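About Viler
July 25, 2024 | By Štefánia Hrubý

Viler writes handling rules for robot grippers and tests each one in simulation. 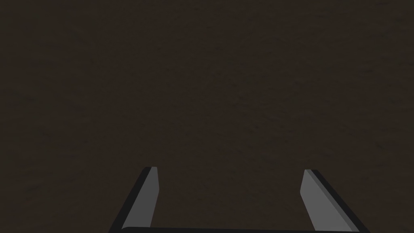
Issue 7

Every run starts with the fingers open and empty. Ľubomír Malý signs off a rule after 100 runs – no fewer.

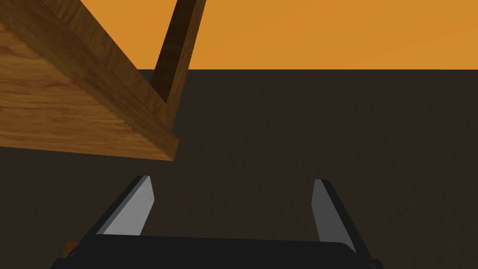

Open gripper and wooden box, simulated.

Keep clear of walls and rims until the approach is set. 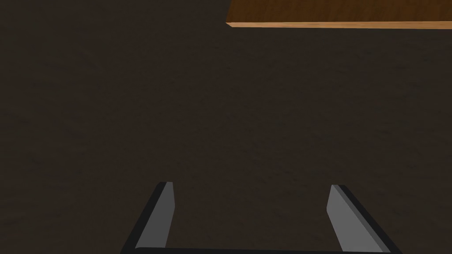
Who uses our rules

Famodwood and Pruvine.

9 shares | 35 comments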